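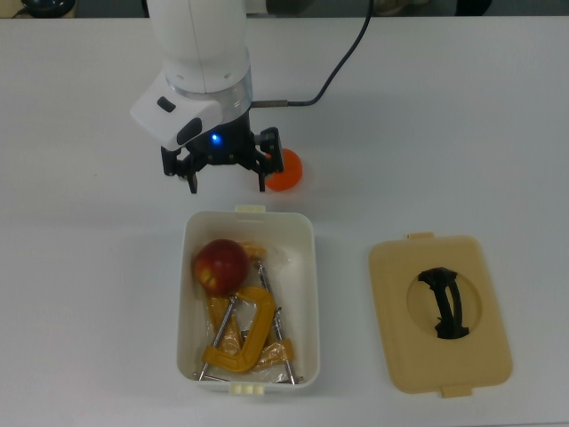
*Arm, open container and lid, September.*

Mr. Caruso and I reviewed the budget for the second arm this morning. The Justitz quotation includes 2 spare grippers and 11 months of service.

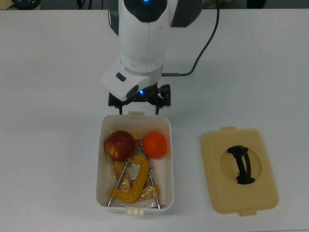 *Gripper at the far rim of the box.*

Ms. Peng asks that cabling be listed separately — I agree. 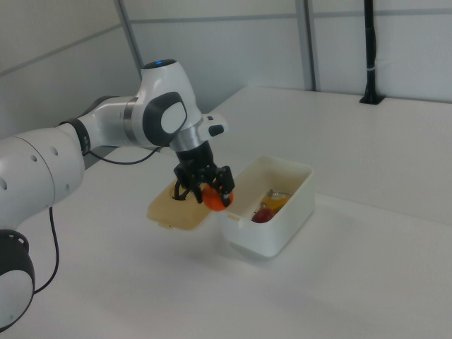

The Grodeck tables remain unfunded. I have requested a revised price. 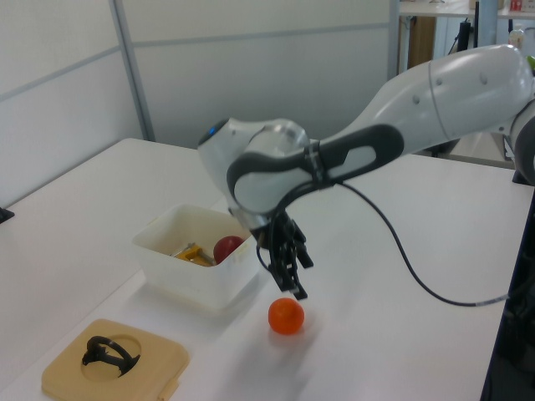

Delivery terms were discussed last. Mr. Yu wants 100 storage boxes in the order. The box on our table holds a clamp and leaves the ball outside, and I would approve a larger size.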